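Review: the Nusteck tabletop arm at the Durlow open day

Rating: 2 out of 5

I went to the Durlow open day in September with one question. Would I put a Nusteck arm in a small packing room and trust it after lunch? I came home with a tote bag and no answer.

The pitch came from Gøran Hedlund, who does sales for Durlow and is good at it. He told us the arm can be taught a new job in 58 minutes by someone with no training. I asked who the someone was and he said it depended on the site. Fine, but then so does the 58 minutes.

The demo table

You get to stand close, and I'll give them credit for that. At the Wodden show last year everything was behind plastic and you watched it on a TV. The job at Durlow was handling blocks: one pink, one light blue, both matte, on a big white table with nothing else loose on it. My complaint is that no shelf I own looks like that. My stock is shiny, it leans, and half of it comes in bags.

The gripper is a plain black two-finger type with the screws showing. I liked it. You could get at those screws with a regular driver, which matters more to me than how the casing looks. I was less happy with the cable, a thin dark one that loops off the top of the arm and comes back in at the wrist. In my place that would snag on a carton inside a week.
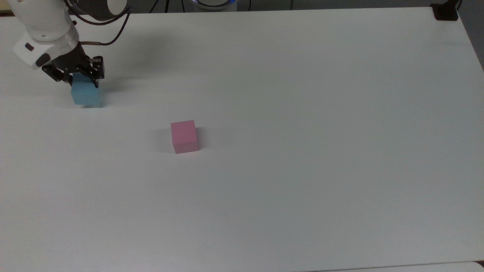

What I asked and what I got

Price: "We'd put together a quote." I asked again by the coffee and got the same words.

Soft goods: Skarphéðinn Mikkelsen, one of the engineers, said bags would need different fingers and probably more setup. That was the straightest answer of the afternoon.

Service: through Þrastardóttir, who cover our area with two technicians. Two, for a territory I can't drive across in a day.

Bringing my own parts: I had a blister pack in my coat and asked if we could try it. Not at this event, they said.

Who should go

If you've never stood next to one of these arms, go, it's free and the staff are patient. If you're ready to spend money, mail them a box of your own junk first and ask to see it handled. I've sent mine.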